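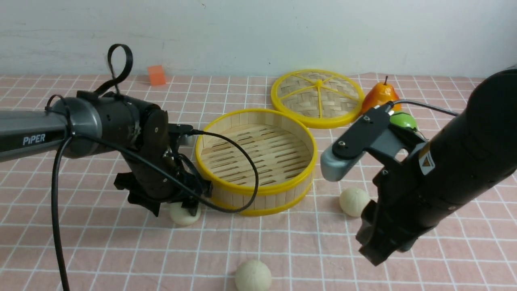

Fig. 1. Bun station, both arms over the table. Steamer in the middle, lid off.

Visit Report – Zergate Open Day
Group 2: Celeste Teixeira, Igor Witkowska
Visit date: August 2, 2018

1. Why we went

Our project is on two-arm handling of soft stuff (food mostly). We had read papers but never stood next to a setup. Zergate does an open day each summer and Mr. Roussel got us two places on the afternoon tour. Goal was to see one real task up close and bring back things we could use in our own design. We had a question list from June, got through maybe half of it.

2. What the place is like

Zergate has one long floor with stations along the wall. You walk from one to the next, 14 stations in total, we only had time for a few. First one was bin sorting, fast and loud. Then a drawer opening one which was being fixed when we got there so we skipped it. Most of our time went to the bun station, run by Tuulikki Heiskanen. She let us stay through the break which was really nice of her.

3. The bun task

Task sounds easy. Pick up steamed buns off the table, put them in a bamboo steamer, put the lid on. Two arms, one each side, PiPER printed on the side. Table has a pink cloth with a white grid. I asked if the grid was for calibration and Tuulikki said no, it's just the cloth they had, but visitors ask every time.

There is also fruit on the table (fake pear, something green and round) and an orange cube way at the back. These are distractors. The arms should leave them alone. Igor asked what happens if it grabs the pear and she said then it's a failed run, write it down, reset.

Nobody is steering during a run. The arms work from a policy trained on recorded runs where a person did the task by hand control. They recorded 155 of those for this task. We thought it would be way more. She said for the bin sorting it was 3,600 but thats a lot of different objects.

4. What we saw

Notes from the runs, in order, cleaned up a little:

– Run one. Left arm goes down over a bun, stops just above, waits. Then closes. Good pick, bun in basket. Second bun also fine. Lid ok.
– Run two. Right arm squeezed too hard, left a dent. Still counts as success by their rules. Igor and I dont agree with that, see section 5.
– Run three. Both arms wanted the middle at the same time. One backed off. Slow but worked.
– Run four. Lid went on crooked, sat on the rim at an angle. Fail.

The lid is the hard part. It's round and flat on the table so there is not much to grip, and after that it has to land on the rim pretty much level. A whole run took nearly 2 minutes, mostly the lid.

Cables: they run outside the arms, and the one at the left wrist makes a big loop that goes across the front of the basket. We asked if it catches. Sometimes, yes. Przemysław Urbańczyk (he does the hardware) wants to reroute it along the arm but then the wrist can't turn as far. So it's a trade off. We should plan our cables before we mount anything, last semester we did it the other way round.

5. Things to take back to our project

Write down what counts as success BEFORE testing. Dented bun, yes or no? For us I think no. Needs a scale, maybe 0 to 3 for damage.

Keep distractors in from the start. We were going to add them at the end.

Start position matters more then we thought. Tuulikki moves the buns a little between runs, never the same spot. Our test plan had fixed spots marked with tape – that has to change.

Grip force. They don't have a force sensor in the fingers, only motor current. Celeste will check if our gripper can report current at all.

6. Not answered

Didn't get to ask about wear on the finger tips, or how long retraining takes when the table changes. Tuulikki gave us an email for follow up questions. Igor is writing that one, draft to Mr. Roussel first.

Also need to send back the visitor badges, we both walked out with ours.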